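White shelves, second try

I wrote in February that I wanted a white metal shelf like the ones in shops. My friend Valbona Gashi told me it would look cold. I still like it, it makes the bottles easy to find.

For the middle level I prefer a tray, dark gray-green, with round corners.

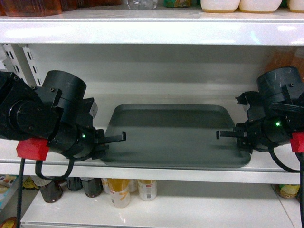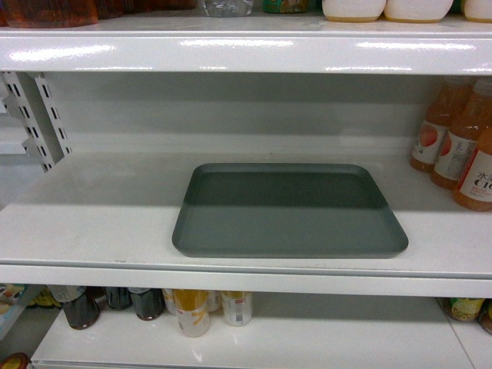 What I keep in mind

Glossy white shows every fingerprint, so I wipe the front edges with a soft cloth. Tall bottles need more space than I thought. I measured 30 centimeters between two levels, and for me it is enough.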